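Chamado 406 - Fecho emperrado e enchimento deslocado, jaqueta acolchoada
Produto: Jaqueta acolchoada Drakau, azul-acinzentada
Aberto por: Yolotzin Lozano
Prioridade: 4
Status: aguardando retorno do cliente

Relato do cliente
O cursor do zíper frontal trava perto da gola. Depois da lavagem, feita em maio, o enchimento formou grumos em 2 gomos do peito. Secagem em varal, sem máquina. Cliente pergunta se o caso é de troca ou de ajuste.

Ações já realizadas pelo cliente
Grafite nos dentes do zíper: sem efeito.
Sacudir a peça pela barra: melhora parcial nos gomos.

Anexos
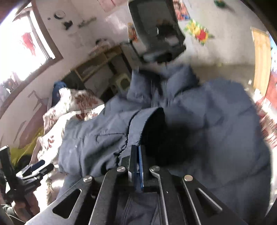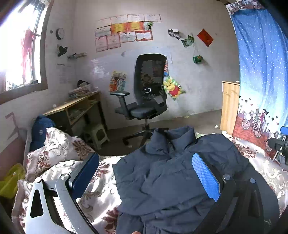 Registrado por Ezequiel Serrano | Suporte a vestuário, Costik | 16 jul 2026

Análise
Costuras horizontais em toda a peça, o que limita a migração do enchimento de um gomo para outro. O grumo, portanto, deve ser tratado dentro do próprio gomo. No primeiro anexo a jaqueta está embolada e não serve para comparar volume. No segundo ela está estendida sobre a cama, mas os vincos impedem a medição. O estado dos dentes do zíper não pode ser avaliado pelos anexos.

Procedimento enviado
1. Estender a peça com as costas para baixo, gola aberta.
2. Desfazer os grumos com a ponta dos dedos, do centro do gomo para as costuras.
3. Verificar se o forro entrou no cursor. Se entrou, puxar o tecido na perpendicular e recuar o cursor 2 cm.
4. Não usar ferro.
5. Fotografar o zíper fechado até onde corre, de perto.

Pendências
Foto do cursor e da etiqueta interna. Se o cursor estiver aberto, encaminhar para Ah-rin Ham (reparos) com pedido de cursor avulso. Troca da peça só com laudo.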